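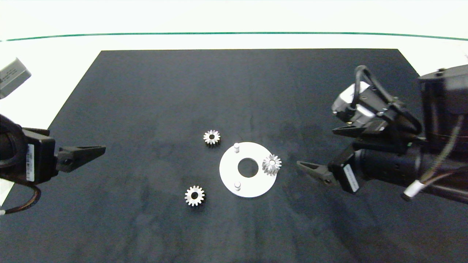

# Gear and Peg Kit: Your Questions

Welcome! These are the things people ask most after their first evening with the kit at our Forkthorpe workshop. If yours is missing, ask Zorica Golob at the front bench. She loves gear questions (she put this page together!).

**Where do I start?**

With the plate and the pegs. Get the white plate lying flat, stand your two pegs up on it, and then pick up a gear. It's tempting to go straight for the shiny parts, I know, but a peg that leans a little makes everything after it harder.

**Why work on a black mat?**

Small metal parts are so much easier to spot on it! The mat also keeps the plate from sliding around while you press down. Scuffs don't matter at all, so please use it hard.

**Are the three gears the same?**

No, and that's half the fun. Two of them sit flat. The third has a tapered shape, and you'll want to turn it over in your fingers for a minute before you decide where it goes. Look at how the teeth lean in toward the top.

**My gear won't go down on the peg. Should I push?**

Please don't! Lift it off, look straight down through the hole, and lower it again with a light touch. A tiny wiggle helps. When it's lined up you can feel it drop, and that little drop is the best part of the whole kit.

**The teeth bump instead of meshing. What now?**

Leave the first gear where it is and turn the second one by half a tooth as it comes down. If they still bump, check that both gears are all the way down on their pegs.

**What's the big hole in the plate for?**

On the bench it's a handy finger hole for lifting the plate. Later on, in the Volto project, a shaft comes up through the middle, and suddenly the layout makes a lot more sense.

**Can I oil the gears?**

Not for practice builds. Oil picks up lint from the mat and then you have gray fingers and gritty teeth. A dry cloth is plenty.

**Is it OK for kids?**

From age 9 with a grown-up at the bench, yes, and they're often quicker than we are! The pegs are small enough to swallow, so keep the kit well away from toddlers.

**How long does a first build take?**

Plan on 16 minutes if you've never done one. Then take it apart and do it again, it goes so much faster the second time.

**I lost a peg. Help!**

Check under the plate first, then your sleeves. Spares are in drawer 141, next to the Tivley boxes. Take what you need and write it on the card.

**What should I try next?**

The Aravena set! It has more gears on a bigger plate, and you get to work out the order yourself. The next group starts it in September.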